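Posted in January
By Robel Ambaye

The Lanley open day starts at 10, which in Fadcombe means that the people who want the good parking get there at 9 and sit in their cars pretending to read. I was one of them. I had a flask and a three-page program, and by the time the doors opened I had finished both.

For anyone who hasn't been, Lanley is a big old house at the top of the hill that now trains people to look after rooms. Hotel rooms, guest rooms, rooms in places where somebody else makes the bed. Once a year they let the public in to see how it's done, and the public, which cannot fold a fitted sheet to save its life, walks around having opinions.

You begin in the linen room. It is warm, it smells of starch, and I would have paid the five dollars for that alone. Our guide, a brisk woman named Woldemariam, told us the house gets through 92 pillowcases in a normal week and asked us not to lean on the shelves. A man leaned on the shelves. We moved along.

After that came the folding lesson. Towels in thirds, then thirds again, edges in. I have been folding towels in half for my entire adult life and was made to feel this was a phase I should have grown out of. The fitted sheet was demonstrated twice, the second time slowly, and I can report that I now know exactly where I go wrong - corner three.

Then upstairs to the bedrooms, which is what most people come for. The rule in the house is that the bed gets done first and everything else waits its turn, and everything else, in my experience, waits on whatever piece of furniture is closest. At home that's a kitchen chair with a bad leg. At Lanley it's a chaise longue with a curved dark wooden frame and a scrolled arm, so even the crumpled gray cloth heaped on the seat looked as if it had private money. A white throw hung over the raised end. The duvet was on the bed and still a bit rumpled, which cheered me up no end.

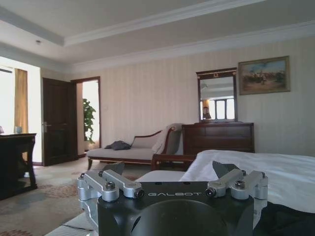
Zendberg, two steps behind me on the landing, was of the view that a chaise has never once been sat on by anybody and should be sold as a clothes rack with ambitions. He also felt that white was a brave color for a duvet in a house with coffee in it. I told him he could put both of these on the comment card, and he did, in capitals.

Woldemariam took the chaise question more seriously than it deserved. A throw on a piece like that should look dropped, she said, but it has to be dropped by somebody who has practiced. She does hers from the back. Zendberg asked how long it took to learn and she said around a month, and he went quiet, I think doing the sums on his own sofa.

Lunch was soup in the old pantry. Good soup, small bowls. There was a table of secondhand blankets for sale and I bought one I didn't need, folded it in thirds in front of a witness, and carried it to the car like a diploma.

Two complaints. The arrows on the back stairs send you into a closet, and the tea ran out before the last tour, when feelings were already running high about the closet. Otherwise it was a very decent Saturday, and I'd go again for the linen room.

The blanket is on the kitchen chair.

Contact the Fadcombe page | Copyright Robel Ambaye | Back to top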